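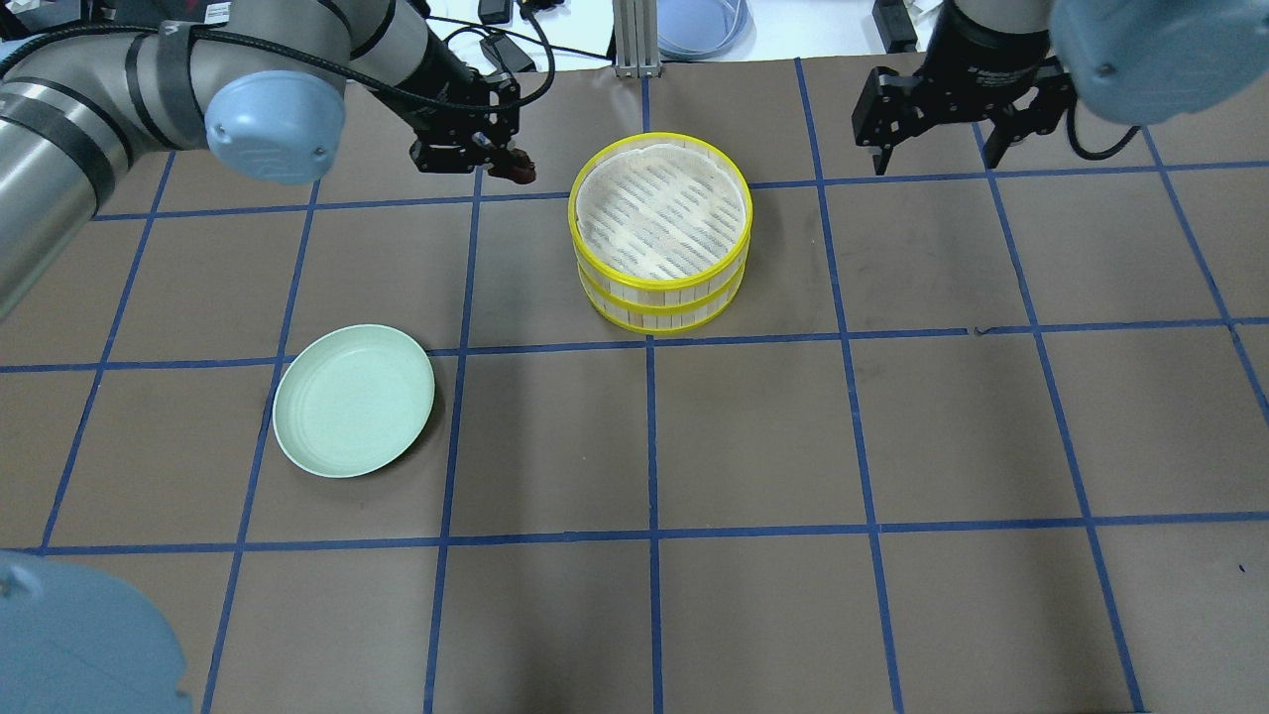
Gripper comparison, week two. The Vanside pair is back on both arms and the Skevik set is boxed up until Monday. Same job for each: move pretend dim sum between a plate and a steamer basket, with the lining left where it is.

Stroke is 90 mm on the Vanside and a bit less on the Skevik. For small, rounded pieces it makes no odds. What matters is how squarely the tips meet when they close, and the Vanside tips meet better.

Cable routing still bothers me. The lead to the gripper needs enough slack for the wrist to turn, and that slack ends up over the work area. I've tried shorter leads on the Skevik and lost wrist range.

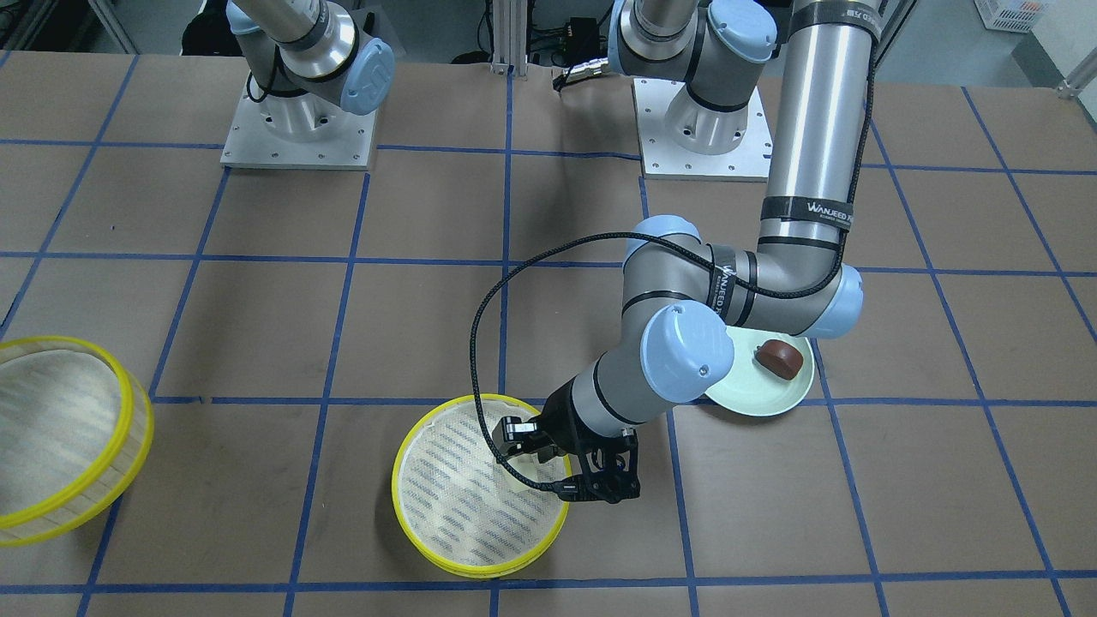 **CONTROLLERS**

Running the Xu controller at 500 Hz this week. The Clarkar tops out at 300. On free moves I can't tell them apart. On the last 5 mm before contact the Xu is steadier and I get fewer nudged baskets.

Rims are the hard bit. Push too hard with one arm and the basket slides while the other is still bringing the bowl or plate over. I've turned the force limit down twice and will probably do it again.

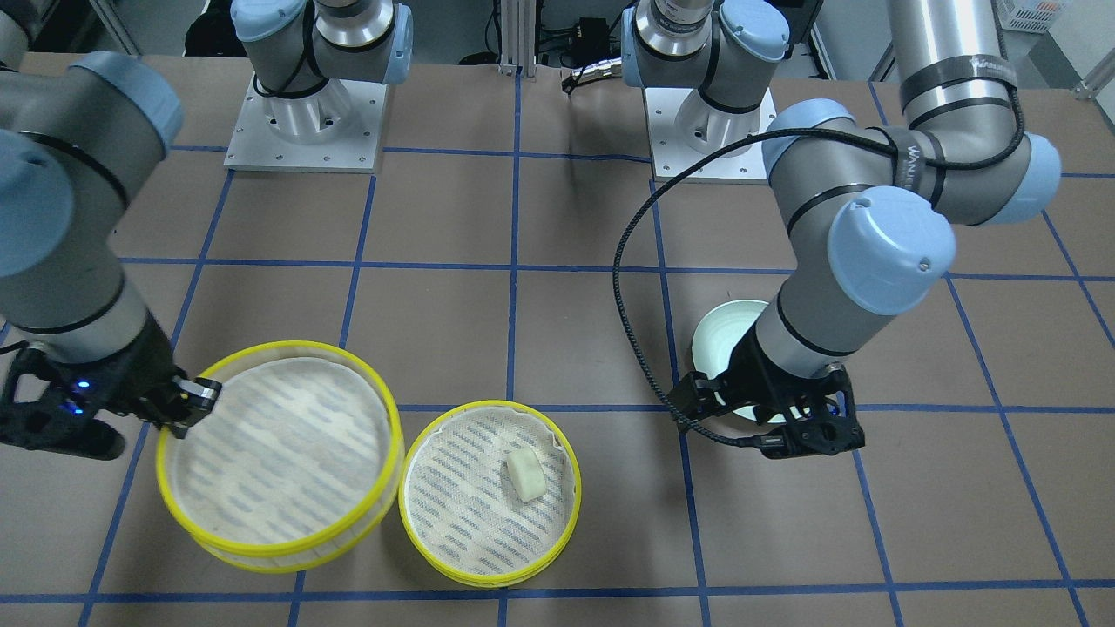
Reply from a follower: have you tried softer tips before touching the force limit? We swapped ours and the sliding mostly stopped.

Not yet. I've got silicone pads for the Skevik but none that fit the Vanside. Will order some.

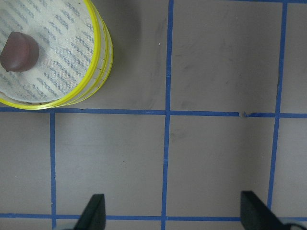 **WRIST CAMERAS**

Keeping these. The fixed view loses small pieces behind the arm too often. Next job is exposure, then the same runs again on the Skevik.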